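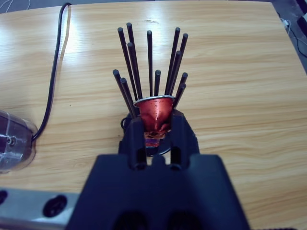

A red coffee capsule held between two black gripper fingers.

Ollitus announces Funen 2 audio interface

Ollitus has announced the Funen 2, a compact USB audio interface for home studios, podcasters and small live rigs. It replaces the first Funen and goes on sale in March through the company's web shop and selected music retailers.

The Funen 2 has two combined mic and line inputs on the front panel, each with its own gain knob, a pad switch and a ring of lights to show level. Phantom power can be switched on for each input separately. On the back are two balanced outputs for monitors, MIDI in and out, and a USB-C socket. The unit takes its power from the computer, so no mains adaptor is supplied.

The headphone output has been moved to the front and given its own volume control. A mix knob sets the balance between the direct signal and playback from the computer – a feature missing from the first version.

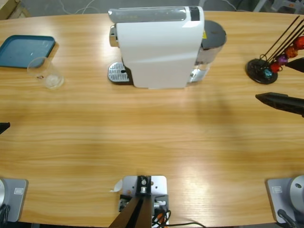
Asked what had changed for existing users, Bassey, the retailer that tested early units, replied that the headphone output was much louder and that the drivers had given no trouble on either Mac or PC. It would still have liked a separate power switch.

The interface works with any recording software that supports ASIO or Core Audio. A licence for Vino, the Ollitus recording program, is included and allows up to 49 tracks per project. The Vino sound library has been extended for the launch and now holds 787 loops and samples. Owners of the first Funen can download the new library free of charge after registering their unit.

The Funen 2 weighs 490 g and comes in black or grey. A carry case is available separately for £49, and a rack tray will follow later in the year.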